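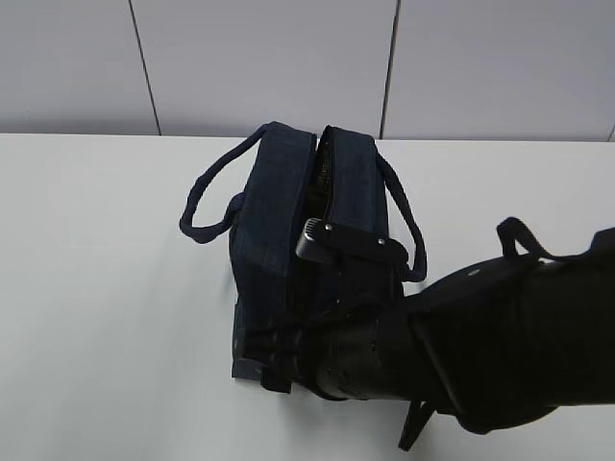 **March 3, 2023, open day, notes before I forget**

Big turnout (well, big for us!). Four groups through the bay, twenty people in the biggest one, which was the Drovivton school lot and by far the loudest. Harpreet did the intro and I ran the cell. The Trellerent people came last and wanted cycle times, so I promised Elis would email them something. Elis, that's you, sorry. 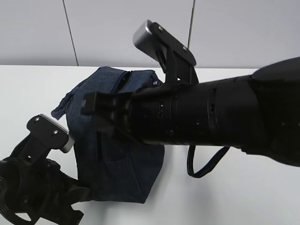 Zippers were what everyone asked about, same as in December. I gave my usual spiel about cloth having no fixed shape, and the kids got it straight away once I pointed at the slumped denim and the bit of flap sticking out beside the left wrist camera. One girl asked which camera was "the boss" and I didn't have a great answer, so I waffled about both views going into the same policy. Need a better line for that!

To do:

- Cable loop under the right arm droops more than I'd like, re-tie it before Monday
- Move the visitor rope back, 7 people can't all see from the current spot
- Print 100 more of the one-page handout (colour this time, Harpreet)
- Ask MacDonald if we can have the bay again for the Arnex visit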